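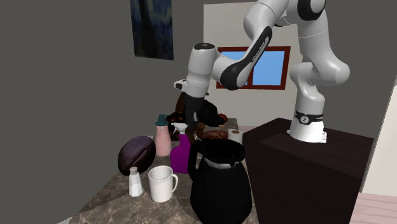 Zeltelberg update out in July

Wadeck's card battler Zeltelberg gets its second free update in July. It adds 41 cards, taking the full set to 123, and a colour-blind mode. Old saves will carry over – mods may not.

Comments

Akinyi Nyaga: Any word on controller support?

Emmanuel Tanui: Still stuck on the harbour boss with 70 health.

Tatu Kinyua: Save before you patch, mine wouldn't load last time.

Contact | © Helo Games Newsletter | Back to top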